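Speaker notes – Keeping a litter tray in a small apartment
Necati Dağdelen, evening talk for new cat owners, Clerkier community room

Start on time. Phones off, handout on the chairs. Say thanks to Birsen Dursun for the room and the tea.

1. Opening (keep short)
Most calls we get at Clerkier in the first month are about smell. Most of those come down to how often the tray gets scooped. Ask for a show of hands: who scoops once a day? Who scoops twice? Don't comment on the answers.

2. Where the tray goes
Away from the food bowl. Away from the washing machine if it shakes on spin. A corner is fine as long as the cat can see who is coming. Mention Kanyarat's apartment in Flisuvcombe – 30 square meters, two cats, tray beside the bathroom door, no trouble since August.

3. Scooping
Morning and evening. A slotted scoop, so the clean grains fall back into the tray. Go in at a low angle, lift, hold it still, give it a light shake over the tray. Don't stir. Stirring breaks up the wet clumps, and the small bits stay behind.

Keep the waste bin right next to the tray. If you have to carry a full scoop across the room you will drop some of it, and you will start putting the job off. Open the lid before you pick up the scoop. 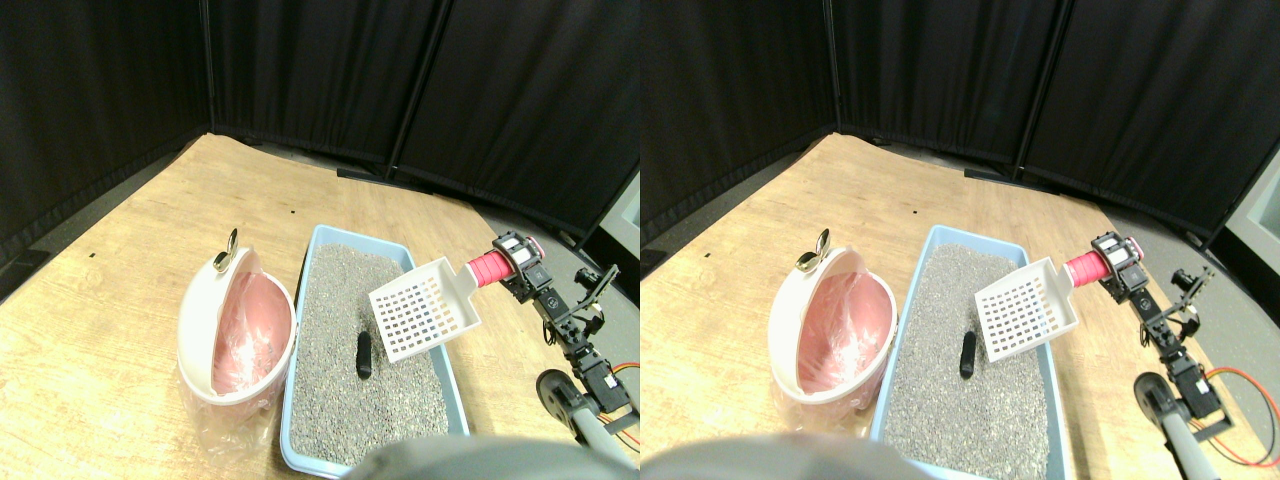
Liners: fold the bag well over the rim before the first use. If it slips down inside, take it out and start again. Tie it off before it is full. Girish will ask about scented bags – say that some cats dislike them and leave it there.

4. Litter depth
Two to three inches for most clumping litters. Top up after scooping. Full change and a wash with plain dish soap every couple of weeks, more often with two cats. Dry the tray before refilling.

5. When to call the vet
Straining with little or nothing to show for it – call the same day, and don't wait at all with a male cat. Blood, or very hard stools – call. Going outside the tray when it is clean – call.

6. Questions
Leave 10 minutes. Sipho Naidoo has the microphone. Spare handouts are in the box by the door. Next talk is on scratching posts, same room.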